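Sunday, December 24, 2023

Quiet day, so I finally got to put the two hands side by side, the Vonero on one pass and the Ionescu on the next. Seema set up the settings file before she left (thank you, Seema, it loaded the first time) and Stojan's note about homing the wrists before the fingers saved me a good half hour of head scratching. Same controller for both, Cala build 1341, and I kept the speed limit at 37 percent the whole way through so I wouldn't be comparing apples with whatever the opposite of apples is.

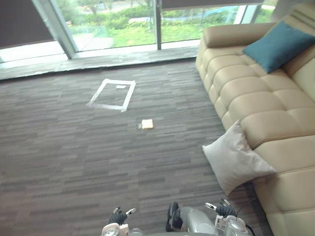

The Vonero closes more slowly than I remembered from August, and I rather like that. It gives the head camera time to catch up, and you can call off a bad grasp before it's really committed. The Ionescu is snappier and feels lovely on the joystick, but it hunts a little at the end of its travel, a small back-and-forth I could hear from across the room. Doina thinks that's gain and I think it's backlash, and we have a cookie riding on it. 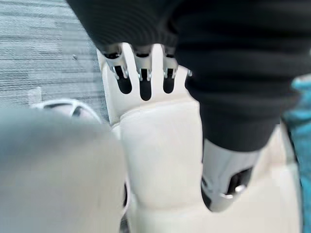
Wrist camera next, where I have more opinions than data, I'm afraid. Setsuko has wanted to drop it and lean on the head view alone, and for driving up to things I'd agree with her. Up close I'm not so sure! With that black knit hanging over the hand you can still make out the fingertip pads and the little pins at the knuckles, and I'd hate to give that up. What I'd change is the exposure, which I left on auto like a lazy person. Fix it by hand next time and write the value down here.

Latency on the wrist stream sat at 363 ms by the log, which is too much, and I suspect the Vestness hub more than the camera. Zorica has a spare hub in her drawer, so ask her before ordering anything. 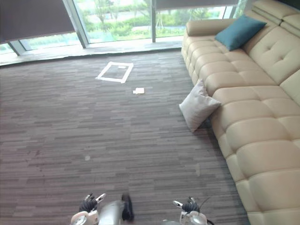
For the next session I'd like to swap the order and run the Ionescu first, in case I was just fresher for the Vonero. Also want to redo the finger zero on both, left hand especially. Logs are in the shared folder under Cala, not renamed yet, sorry.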